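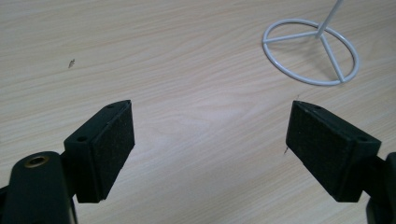
Week 6: Reading wood grain, and what it tells you about a tree

Hi all, notes from the Koscombe session, typed up a bit late (sorry!). If you missed it, read these before the next one and bring your hand lens.

I started with the growth ring because everything else hangs off it. A tree in a place with real winters lays down pale, airy wood in spring and denser, darker wood in summer. One pale band plus one dark band makes one year. The core I passed around came from an oak in the Crichton woods, and it has 54 rings on it. You had fun with that one, I could tell — and yes, the skinny rings bunched up near the bark most likely mean dry years, but shade from a bigger neighbor can do the same thing, so please don't write "drought" in your worksheet and stop there.

Now, grain. People use this word for about four different things and it drives me nuts. In this class, grain means the direction the wood fibers run. Figure means the pattern you see on a cut face. So a board can have straight grain and still show a wild figure, depending on how it was sawn.

Three cuts to know:

Plain sawn: the saw runs more or less along the rings, so you get arches and long wavy lines. Cheap, quick, and it cups the most as it dries.

Quarter sawn: the saw crosses the rings close to a right angle. Straight, tight lines, and in oak you also get those shiny flecks, which are rays.

End grain: straight across the trunk. This is the one you want for counting years. 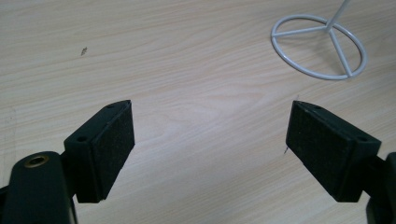 Long wavy streaks on a pale tabletop.

A word about surfaces that only look like wood. A printed pattern can fool you from across the room, so go to the corner. In solid wood the lines on top should carry on over the edge and meet up with the end grain. Try it on your kitchen table tonight, I do this in restaurants and my family hates it.

Mwangi Simiyu asked how far back you can go with rings. Much further than one tree! You overlap the patterns from living trees with old beams, then older beams, and keep going. We'll do a paper version of that next time with the Stimen strips.

For next week: finish worksheet 6, both sides, and sketch one plain sawn and one quarter sawn face from something at home. Pencil is fine.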